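Home | About | Open Calls | Contact

Call for Participants: Household Flood Preparation Study, Wulbridge
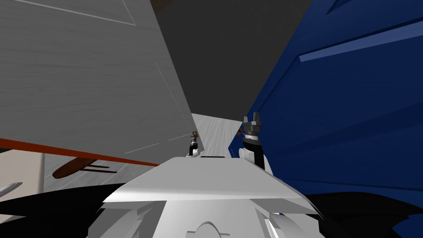 The Mustonen Group studies how families get ready for storms and high water, and we are now looking for 100 adults who live in the river districts of Wulbridge. We wish to learn what people do in the last hours before an evacuation order, and which things they decide to leave behind. Each participant will complete two sessions in our office on Kullamel Street. In the first session you answer questions about your home and your earlier experience with floods. In the second you work at a screen with simple computer-made views, and you tell us how you would protect your own rooms.

You can take part if you are 18 or older and have lived in the area for at least 2 years. It is not necessary that your home was flooded before. Renters are very welcome, also people who live on upper floors.

Each session takes two hours, and we can offer evening times after 6 p.m. Participants receive a Dillex gift card after the second session. Your answers are kept without your name.

To apply, please write to the study office before the end of June and mention your street and the best hour to call you.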